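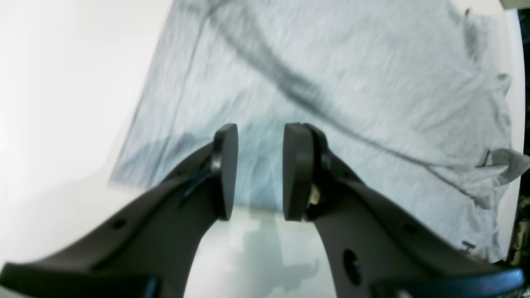
Pallavi Yadav asked last week why we bother testing fingers at all, when every maker prints a grip force on the box.

Fair point. Grip force tells you very little on knitwear. Reltik is a small bench in a shared unit, 2 of us, trying out grippers on clothes for firms that fold, sort or repair them. Set up in December. No sales arm, we dont take commission.

**What we do**

- same garments, same table, every gripper
- 100 picks per finger set, slips written down
- wrist camera left running throughout

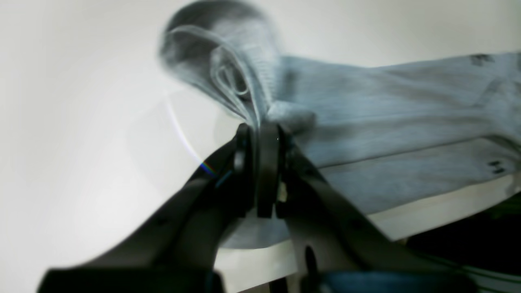
Do you test suction cups too? Only on packaging, cloth leaks too much air.

Current job is for Amari: rounded pads against the flat Trolivent ones. Hoods and hems are the hard bit, T-shirts less so
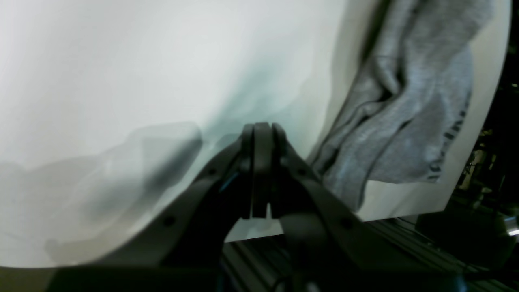 and the flat set still has 60 picks to go before we write anyting up. Reports go to whoever paid, then on this site.

Visits fine, email first.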